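Carpa Porura para bodas al aire libre

Alquiler por fin de semana. Montaje y desmontaje incluidos. La suegra que mira al cielo cada diez minutos va por cuenta del cliente.

La Porura es la carpa grande de Lumard, la que pide casi todo el mundo después de haber jurado en enero que en julio no llueve nunca. Tiene dos mástiles centrales, techo a dos aguas y laterales que se enrollan cuando sale el sol y se bajan deprisa cuando el sol cambia de idea. Por dentro se puede dejar en crudo o vestir con telas. La mayoría la viste. Luego cuelgan de las telas tantas guirnaldas que las telas no se ven, pero eso ya es asunto de cada pareja.

El suelo es tarima desmontable en módulos, apta para tacones de aguja y para el tío que baila de rodillas. Si la finca está en cuesta, hay que avisar antes. «Un poquito inclinada» no es una medida, y ya hemos nivelado praderas donde las cabras iban con cuidado.

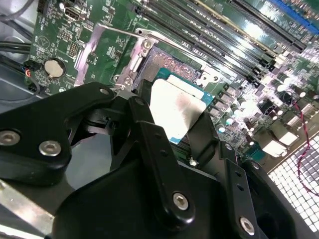

La iluminación se contrata aparte. El juego básico lleva luz cálida de cena y un regulador que conviene dejar en manos de una sola persona sobria. El juego completo, que llamamos Reltumetti por razones que se perdieron con el dueño anterior, añade focos para la pista y seis apliques para los mástiles. Consume 2000 vatios y necesita toma propia: enchufarlo a la misma regleta que la cafetera del catering ya se probó, y los invitados cortaron la tarta con la linterna del móvil. Quedó íntimo.

Los colores de tela disponibles son marfil, salvia y un rosa que en el catálogo figura como «Guimarães» y que en persona es rosa. Se pueden pedir muestras.

Elaine Siqueira coordina las visitas a fincas y contesta los correos por la mañana. Conviene mandarle el plano del terreno, la anchura de la entrada y el número de invitados, contando también a los que «seguro que no vienen». Vienen.

Incluye: estructura, laterales con ventana, tarima, anclajes, transporte en la provincia.
No incluye: mesas, sillas, calefactores, generador, flores, perdón por haber elegido noviembre.

Referencia de catálogo: 1904
Reserva: señal a la firma, resto antes del montaje. Cambio de fecha sin recargo una vez. La segunda la hablamos.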